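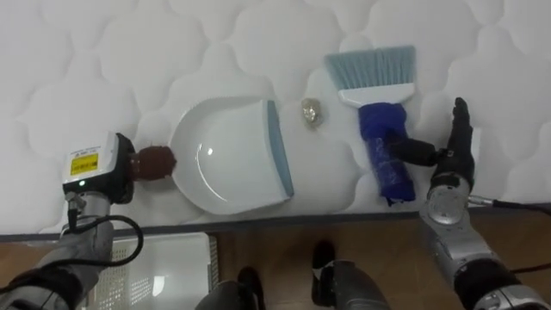 Commuters who answered our spring survey told us they would ride to work far more often if somebody would just show them a quiet way to get there. Well, we read every word of that, and I'm so happy to say we've got something for you!

I run the ride program at Tiltau, and starting this October we're opening the Emham Morning Loop, a signed bike commuting route that connects the neighborhoods on the east side of Emham with downtown, the river path and the Elora train station. It's 11 miles all the way around, but you can hop on or off wherever you like (most people I've talked to will only ride a short piece of it, and that's perfectly fine).

I've ridden it more times than I can remember, mostly on my old steel bike with the squeaky rack, and I still find new things to look at. You go past the old grain office, the mill workers' memorial and that long brick wall by the canal with the painted ads on it. I stopped reading those ads years ago when I drove to work. On a bike I read them all, every morning, and I've started getting to the office in a pretty good mood. 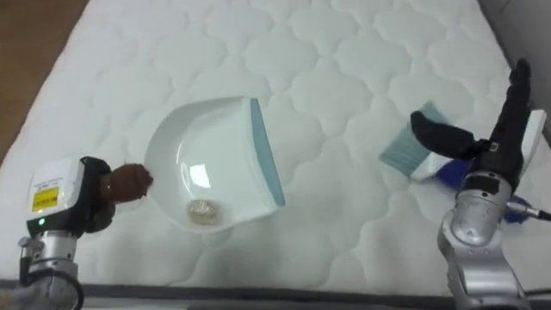
We also wanted people to have a little something to collect along the way, so we made the Loop Card. There are 21 stamp stops on the route, at coffee shops, two libraries, the station and a few of the local landmarks. Pick up a card, get it stamped as you go, and when it's full you can bring it to our front desk for an enamel pin. The first 400 cards are free, and after that they're $4 each, with all of the money going toward more bike racks downtown.

The cards were printed by Chiriac, the print shop on Canal Street, and they came out beautifully. They fold down small enough to fit in a jersey pocket or behind a phone, and there's a map on the back with the steep bits marked. Please believe the map about Foundry Hill! I didn't, the first time, and I walked the top half.

If you've never ridden to work before, come to our practice ride on Saturday. We meet at 8 a.m. outside the Elora station, go slowly, wait at every corner and finish with breakfast. Any bike will do as long as the brakes work, and we'll have pumps and a few spare helmets.

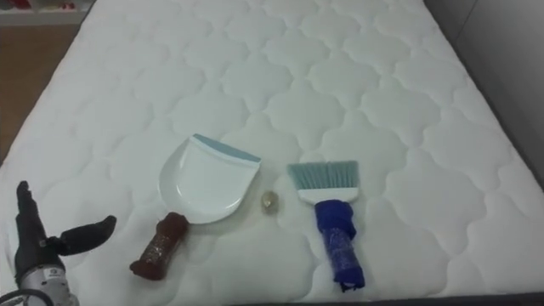
How to get a Loop Card

Stop by the Tiltau front desk on a weekday between 7 a.m. and 6 p.m., or ask at any stamp stop once the route opens. Reporters who'd like to ride along are very welcome, just call the front desk and we'll find you a bike.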